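Kullix
Tidying robot for staff lounges, waiting rooms and serviced flats

Overview | Specification | What's in the crate | Support

Kullix picks things up off furniture and puts them where they belong. We have tried to make that sound grander and failed. It works the sofas, chairs and low surfaces of a room between one lot of people and the next, and it sends anything it can't place to a tray by the door, where a human being decides whether it is rubbish or somebody's treasured possession.

It does not plump cushions. Customers ask about this more than anything else, battery life included.

Who it is for

Buildings with a lot of rooms that look much the same and a cleaning team that is already walking too far. Our first long-term customer, the Brunet serviced flats, has 39 lounges on one contract. Before Kullix the evening shift began with a lap of every one of them, bent double, collecting remotes. The shift now begins with the tray.

Rooms are rehearsed before the robot sets a wheel in yours. You send us measurements and a list of the furniture, and we build the room in simulation, scatter a few things about and let Kullix practise on them until it stops being silly.
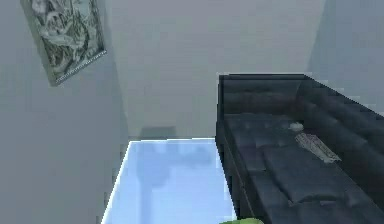 Tartu, 10/8/20

Dark upholstery is where the practice pays off. A tufted sofa has seams, creases and shadows, and to a young robot every one of them looks like something worth picking up. A small pale thing left near the backrest is an easy find by comparison, and a flat grey one lying across the cushions is somewhere in between. Glossy surfaces get their own set of runs, as Kullix used to be very interested in reflections.

What changes for your staff

Less bending, more deciding. Beatrice Massawe, who supervises the evening team at Brunet, kept all her people and moved two of them on to linen checks, a job that had been done by whoever happened to be passing.

"I was told it would free us up for higher-value work," she says. "So far that means the ovens."

There is some new work too, and we would sooner you heard it from us. Someone has to empty the tray, wipe the sensors and tell the robot when the furniture has moved. Allow 13 minutes a shift. Staff training takes a morning and is given by Akinyi Tanui, who will also take your complaints and has been known to agree with them.

Specification

Run time: 19 rooms per charge
Object library: 418 household items
Tray: removable, dishwasher safe
Noise: quieter than a vacuum cleaner, louder than a cat
Stairs: no
Control: Cudis wall panel or the Ena phone app

What's in the crate

Kullix unit, charging dock, two trays, spare grip pads, Cudis panel with fixings, and a printed manual by Piret Rätsep, which has an index.

Ordering

Kullix is leased by the building, with room rehearsal included in the first year. For a quote, send your floor plans to Godfrey Mbwambo in sales. Please mark which sofas are fixed to the floor.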